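Getting ready for a first sleep clinic visit, what should I bring?

Posted Fri 31 July in Sleep and Rest

I finally have an appointment at the Skusine sleep clinic and I'm so excited to get this moving! My family doctor referred me back in June because I wake up tired no matter how early I turn in. I've got 27 days until the visit and I want to use them well. Is a sleep diary worth keeping, or do they throw it in a drawer? And what do they ask you the first time? I'm 46, no regular medicines except an allergy pill in spring, if that matters.

Harnitik

Yes, keep the diary! Mine made the whole visit go better. Every morning I wrote down when I got into bed, when I thought I fell asleep, how often I woke up and when I got up for good. Guesses are fine, and you don't want to be staring at the clock all night to get it perfect. I added coffee, naps and any wine with dinner (that last column was an eye-opener for me). By the visit I had a nice stack of pages and the doctor went through every one of them with me.

Also write down the allergy pill, with the name and the dose. Some of them make you drowsy and they'll want to know. And if anybody shares your room, ask them about snoring, kicking or pauses in your breathing, and bring their answers along, or bring them!
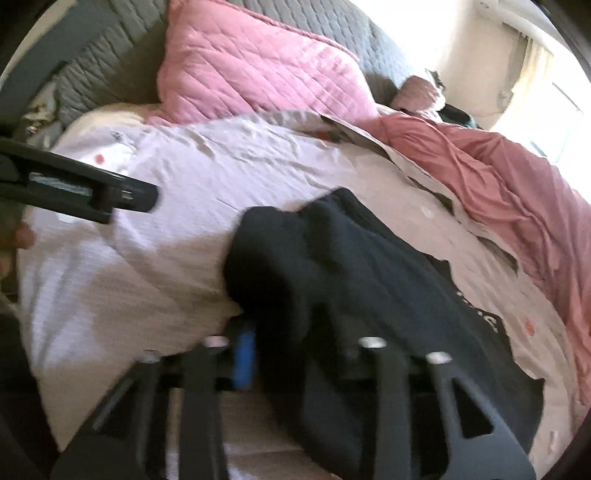
Dreßler thinks the diary is great but four columns is plenty, and says people who track everything tend to quit in the first week.

Fair point, so start small and add things later if you're enjoying it. Expect questions about work hours, mood, headaches in the morning and whether you ever nod off while driving. Please tell them the truth on that last one. If it's happening now, call your doctor and don't wait for the appointment.

Stinness

bring your insurance card and get there early, the form is long. my copay was $155 but call and ask, yours could be different. good luck!!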